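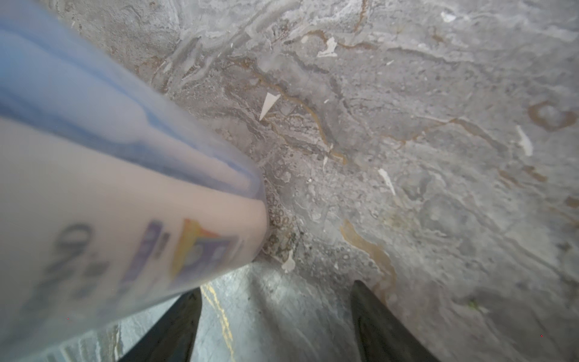
Burkell Stone Care Help Desk
Ticket 1876
Subject: Dull rings on Prirnavetti marble counter
Opened by: Doina Popescu
Assigned to: Jirayu Boonchu
Opened: Oct 7, 2021
Status: Closed

Doina Popescu wrote:

Hello, and thank you in advance for reading all of this, I know I go on. We had our kitchen counter put in back in March, the gray Prirnavetti with the little gold and amber veins running through it, and I love it more than is probably reasonable for a piece of rock. My trouble is with rings. I keep a big plastic bottle out on the counter, right near the stove, and wherever it has stood for a few days there is a dull circle when I bend down and look across the stone toward the window. From straight above I can hardly find them (the pattern is so swirly that it hides everything, which is partly why we chose it!), but once you know they are there you can't stop looking.

So far I have tried warm water, then dish soap and warm water, and then the Jomar stone soap that came with the counter. The soap did make the whole thing look nicer, but the rings stayed. My sister told me to use vinegar and I have not done it, as something in the back of my mind said no. Did I do right? And is it the bottle, or what's in it, or did the sealer never take?

Jirayu Boonchu wrote:

Hi Doina, please never apologize for a long message, the long ones are much easier to answer. And yes, you did right about the vinegar. Keep it well away from that counter, along with lemon juice and any bathroom cleaner that talks about lime or scale.

A plastic bottle by itself won't hurt marble. What usually happens is that a little of the contents runs down the side, collects under the base, and sits there. Depending on what it is, you get one of two things: a film lying on top of the stone, or an etch, where the polish itself has been eaten very slightly. They look nearly the same from across the room. Could you try these and write back?

1. Close your eyes and run a clean fingertip across the edge of a ring. Tell me if you can feel it.
2. Put a few drops of plain water on a ring and a few on a good spot, leave them for ten minutes, blot, and see if either one has gone dark.
3. Turn the bottle around and read me the ingredients on the back.

Doina Popescu wrote:

I did all three this morning with my coffee. I can feel something on one ring, the newest one I think, a bit draggy, like a table after pancakes. The other ring feels like nothing at all. No dark spots from the water on either. The bottle is a refill of Siriwan dish soap, the large size, and I must confess I'd been pouring from it over the counter and setting it straight back down. The ingredients include citric acid, fairly far down the list.

Jirayu Boonchu wrote:

Perfect, that tells me a lot. No darkening is good news for the sealer, so I'd leave that alone for now. The draggy ring sounds like dried soap. The smooth one may be a light etch.

For the draggy one, lay a cloth wrung out in warm water over it for five minutes, wipe, rinse the cloth, and go again. Finish with a dry towel. Please don't scrape it, even with a plastic card. For the smooth one, I'd like to send you a small pot of our polishing powder, item 623. Use a damp white pad and very little pressure, and stop after 40 seconds to look at it from the side. Do a patch at the back behind the toaster first, or wherever you look least.

Doina Popescu wrote:

The draggy ring is gone! It took 2 rounds with the warm cloth. I was so pleased I went and did the rest of the counter while I was at it.

The powder came yesterday and I tried it behind the bread box. Then I did the smooth ring, stopping to look as you said, and did it once more after lunch. I can still find it if I crouch, but my husband can't, and he was really trying. I'm going to leave it there. The bottle has moved to a saucer by the sink.

Jirayu Boonchu wrote:

A saucer is a fine place for it. Just tip out whatever gathers there when you do the dishes. Put the lid back on the powder tightly, it clumps if damp gets in. I'll close the ticket today, and replying to this message will reopen it if another ring shows up.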